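도형 블록 정리 타래. 작업실에 쌓여 있던 플라스틱 블록을 7월 한 달 동안 정리했고, 끝난 김에 방법을 적어 둔다. 길어서 여러 개로 나눠 올림.

시작할 때 상자가 네 개였다. 겉에 색깔 이름이 붙어 있는데 안은 다 섞여 있었다. 빨강이라고 적힌 상자를 열면 절반이 초록인 식이다. 라벨부터 전부 뗐다.

전체를 한 번 세었다. 1,261개. 세는 데 오후가 통째로 갔다. 중간에 전화를 받으면 숫자를 잊어버려서, 다음 날부터는 한 줌 셀 때마다 종이에 줄을 그었다.

중복되는 것과 상한 것을 빼고 남긴 게 756개다. 나머지는 상태에 따라 둘로 나눴다. 멀쩡한데 너무 많은 것은 Kaan Baysal에게 보내기로 했고, 금이 갔거나 모서리가 날카로워진 것은 버렸다.

세척은 별것 없다. 미지근한 물에 주방 세제를 조금 풀고 20분 담가 둔다. 그다음 부드러운 칫솔로 모서리만 문지른다. 면은 손으로 쓸어도 깨끗해진다.

뜨거운 물은 쓰지 않는다. 예전에 노란색 원기둥 하나를 끓는 물에 넣었다가 한쪽이 눌려서 세워지지 않게 됐다.

스티커 자국은 식용유를 묻혀 두었다가 닦았다. 기름이 남으면 먼지가 붙으니 세제로 한 번 더 씻는다. 스티커 제거제도 써 봤는데 표면이 뿌옇게 된 것이 두 개 나와서 그만뒀다.

말리는 건 수건 위에서 하룻밤. 속이 빈 블록은 구멍이 아래로 가게 놓는다. 이걸 안 지켜서 지퍼백 안쪽에 물방울이 맺힌 적이 있다. 그 봉지는 다시 다 꺼내서 말렸다.

지퍼백은 Provgate에서 200장 묶음을 샀다. 두께는 쓸 만하다. 다만 흰색 메모 칸이 작아서 굵은 펜으로는 글씨가 안 들어간다. 가는 펜으로 쓰고 잉크가 마를 때까지 건드리지 말 것.

분류 기준을 색으로 할지 모양으로 할지 꽤 고민했다. 처음에는 색으로 나눴다. 보기에는 좋다. 그런데 막상 필요한 걸 찾을 때는 "삼각형 어디 있지"가 되지 "파란 것 어디 있지"가 되지는 않았다.

그래서 모양으로 다시 나눴다. 원기둥, 삼각형, 사각형, 기타. 색은 봉지 안에서 섞여도 그냥 둔다. 색은 눈으로 금방 구별된다.

"기타"가 제일 문제다. 반원, 아치, 이름을 모르겠는 것들이 전부 거기로 간다. 지금 기타 봉지가 제일 두껍다. 나중에 반원만이라도 따로 뺄 생각이다.

작업대 얘기도 물어본 사람이 있어서 적는다. 우리 테이블은 파란색 금속 타공 테이블이다. 튼튼하고 물걸레질도 쉬운데, 작은 블록을 늘어놓기에는 불편하다. 둥근 구멍이 전체에 나 있어서 모서리가 걸리고, 얇은 조각은 비스듬히 선다.

종이를 깔아 봤다. 밀린다. 고무 매트도 깔아 봤다. 블록을 옆으로 밀 때 너무 뻑뻑하다. 결국 나무판을 올리는 걸로 정착했다.

나무판은 길쭉한 나무를 이어 붙인 단풍나무색 판이다. 큰 걸 쓰는 게 낫다. 작은 판은 블록을 모양별로 펼치면 금방 자리가 없어지고, 결국 테이블 구멍 위로 넘어간다.

밝은 나무색이라 좋은 점이 하나 있다. 빨강, 파랑, 노랑, 초록이 다 잘 보인다. 전에 쓰던 짙은 갈색 판에서는 파란 블록의 그림자 진 면이 잘 안 보여서 흠집을 여러 번 놓쳤다.

판 색이 고르지는 않다. 이어 붙인 조각마다 밝기가 조금씩 다르고, 뒤쪽에 띠처럼 조금 더 진한 부분이 있다. 나는 그 띠를 기준선으로 쓴다. 아직 안 본 블록은 띠 너머에 두고 확인한 것은 앞으로 당긴다.

앞쪽 모서리는 살짝 깎여 있는 것이 편하다. 각이 그대로 살아 있는 판은 팔뚝을 오래 대고 있으면 자국이 남는다.

한 번에 많이 꺼내지 않는다. 처음에는 상자째 쏟아 놓고 골랐는데 눈이 금방 지친다. 지금은 몇 개만 올려놓고, 다 보면 치우고, 다시 몇 개를 올린다. 느린 것 같아도 다시 보는 일이 줄어서 총 시간은 비슷하다.

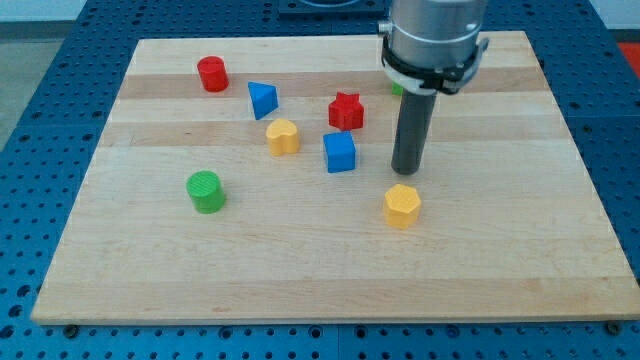 블록 사이는 손가락 하나 들어갈 만큼 띄운다. 붙여 놓으면 집을 때 옆의 것이 같이 넘어진다. 원기둥은 되도록 세워 둔다. 눕히면 판 끝까지 굴러가고, 바닥에 떨어지면 꼭 가구 밑으로 들어간다.

확인하는 순서는 윗면, 옆면, 바닥. 바닥을 마지막에 보는 이유는 따로 없고 그냥 손에 익어서다. 손톱에 걸리는 흠이 있으면 따로 뺀다. 눈으로만 보이는 긁힘은 그대로 쓴다.

판 관리는 마른 천으로 닦는 정도다. 물 묻은 블록을 바로 올리면 얼룩이 생긴다. 얼룩이 생겼을 때는 고운 사포로 결을 따라 가볍게 밀고 기름을 얇게 발랐다. 기름 바른 날은 블록을 올리지 말고 다음 날까지 둔다.

판 길이만큼의 자리를 테이블에 늘 비워 둘 수 없는 사람은 세워서 보관하면 된다. 벽에 비스듬히 오래 기대 두면 휠 수 있으니 최대한 똑바로 세운다. 내 첫 번째 판은 그렇게 휘어서 지금은 선반으로 쓰고 있다.

보관 상자는 Hunoto 것으로 바꿨다. 뚜껑이 따로 분리되는 형태다. 봉지를 세로로 꽂으면 메모 칸이 위에서 보인다. 뚜껑은 조금 헐겁다. 상자를 옮길 일이 많으면 다른 걸 찾는 게 나을 수 있다.

상자에는 모양 이름과 개수만 적었다. 처음에는 색별 개수까지 적었는데 며칠 지나니 맞지 않았다. 꺼내 쓰고 다른 봉지에 넣는 일이 계속 생긴다. 개수도 연말쯤 다시 세어 볼 생각이다.

블록 나눔은 Kaan Baysal 쪽으로 다 정해졌다. 추가로 나눌 것은 없으니 그 문의는 안 해도 된다. 버린 것은 재질 표시가 없어서 일반 쓰레기로 냈다. 지역마다 다를 테니 각자 확인할 것.

질문 온 것 하나. 나무로 된 블록도 같은 방법으로 씻어도 되냐고 하는데, 안 된다. 물에 담그면 불고 칠이 일어난다. 물기를 꼭 짠 천으로 닦고 바로 말린다.

또 하나. 크기가 다른 세트가 섞여 있으면 어떻게 하냐는 질문. 우리 것도 두 종류가 섞여 있었다. 같은 모양끼리 판에 나란히 세워 놓으면 높이 차이가 바로 보인다. 작은 쪽은 봉지에 "소"라고만 적었다.

다음은 퍼즐 조각 차례다. 상자가 세 개 있고 아직 뚜껑도 안 열었다. 시작하면 이 타래 밑에 이어서 올리겠다.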